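사내 소식지 11월호 | 현장에서

시연 2,180건, 그래서 로봇은 무엇을 배웠나

자동화 이야기만 나오면 요즘은 다들 "데이터를 모으면 된다"고 한다. 중고 PC에 부품을 끼우는 일도 그렇게 가르치겠다는 것이 Odero 과제의 출발점이었다. 사람이 로봇 팔을 조종해 CPU와 메모리, 하드디스크를 다루는 과정을 되풀이하고, 그 기록을 학습 모델에 먹인다. 설명은 한 줄이면 끝난다. 작업대 옆에서 며칠 지켜본 입장에서는 그 한 줄이 꽤 많은 것을 건너뛴다는 생각이 든다.

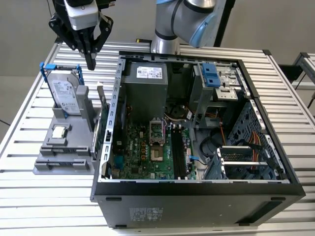 Indance 재제조사업부 공정자동화팀

작업대는 단출하다. 본체를 눕혀 놓고, 왼쪽에는 3D 프린터로 뽑은 회색 거치대를 둔다. 하드디스크는 세워 두고 CPU는 앞쪽 홈에 넣는다. 이 거치대 덕분에 부품의 시작 위치가 거의 일정하다. 바로 이 점이 첫 번째 불만이다. 실제 작업장에서 부품이 이렇게 얌전히 서 있는 날은 없다. 상자에 섞여 들어오고, 정전기 방지 봉투에 들어 있고, 가끔은 앞사람이 뒤집어 놓은 채로 있다. 거치대에서 집는 법을 배운 모델이 상자에서 집을 줄 안다고 믿을 근거를 아직 보지 못했다.

팀의 답은 "순서대로 한다"였다. 먼저 고정된 위치에서 끼우는 동작을 익히고, 집는 문제는 다음 단계에서 푼다는 것이다. 말은 된다. 다만 다음 단계의 일정표를 보여 달라고 했더니 빈칸이었다.

11월 초까지 쌓인 시연은 2,180건이다. 그중 검수를 통과해 학습에 들어간 것은 389건뿐이다. 나머지는 중간에 부품을 놓쳤거나, 카메라 기록이 어긋났거나, 조종자가 한참 머뭇거린 것들이다. 버린 비율만 놓고 탓할 생각은 없다. 걸러 내는 것 자체는 잘하는 일이다. 문제는 기준이다. 머뭇거린 시연을 버리는 것이 맞나? 숙련된 조립자도 소켓 앞에서는 손을 멈추고 방향을 다시 본다. 그 멈춤을 죄다 잘라 내면 모델은 한 번도 의심하지 않는 조립자를 흉내 내게 된다.

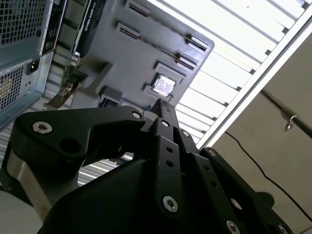
같은 이유로 실패 기록을 따로 보관하자는 제안도 나왔다. 메모리가 비스듬히 들어갔을 때 빼서 다시 맞추는 동작은 성공한 시연에는 거의 없다. 그런데 현장에서 시간을 제일 많이 잡아먹는 것이 바로 이 동작이다. 저장 공간이 부담이라는 답이 돌아왔는데, 솔직히 궁색하게 들렸다. 디스크는 우리 창고에 쌓여 있다.

손목 쪽 카메라도 따져 볼 만하다. 화면의 상당 부분을 그리퍼가 차지한다. 조종자들은 익숙해지면 괜찮다고 하고, 고정 카메라 영상을 함께 쓰니 보완이 된다고 한다. 그래도 메모리가 슬롯에 닿는 마지막 순간은 어느 쪽에서 봐도 속 시원히 보이지 않는다. 힘 정보를 기록하자는 이야기는 Strömberg와의 회의에서 이미 나왔으나 견적 단계에서 멈춰 있다.
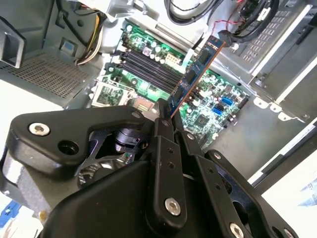 파란색 메모리 모듈을 쥔 그리퍼. 손목 카메라 화면.

기종 문제도 있다. 본체마다 전원부 위치가 다르고, 케이블 다발이 지나가는 길이 다르고, 소켓 주변에 손가락 하나 들어갈 틈이 있느냐 없느냐가 다르다. 지금 학습에 들어간 기록은 3개 기종에 몰려 있다. Rusar 물류센터로 들어오는 기종은 그보다 훨씬 다양하다. 데이터가 많다는 말과 골고루 있다는 말은 서로 다른 말인데, 보고서에서는 자주 한 문장에 섞인다.
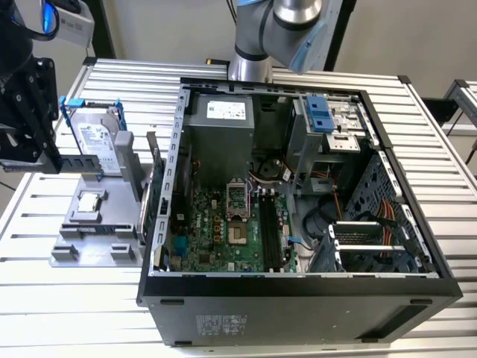 글·사진 소식지 편집실

그렇다고 과제를 접자는 말은 아니다. 팔 두 개를 함께 움직이는 조종은 옆에서 보기에도 까다로운 일이고, 조종자들은 같은 동작을 지루하도록 반복하면서 기록 양식까지 꼼꼼히 채운다. 그 수고가 아까워서라도 무엇을 모으는지는 더 따져야 한다.

다음 목표는 학습용 시연 400건을 새로 추가하는 것이라고 한다. 편집실에서는 건수 말고 세 가지를 함께 공개해 달라고 요청했다. 기종별 분포, 버린 시연의 사유, 그리고 거치대 없이 시작한 시연의 수다. 앞의 두 가지는 다음 호까지 주겠다는 답을 받았다. 마지막 항목은 "검토 중"이다.

조종 체험은 이번 달에도 점심시간에 신청을 받는다. 메모리를 한 번이라도 직접 끼워 보면 이 글의 불평이 과한지 아닌지 각자 판단할 수 있을 것이다. 신청은 공정자동화팀 게시판, 반론은 편집실 우편함으로.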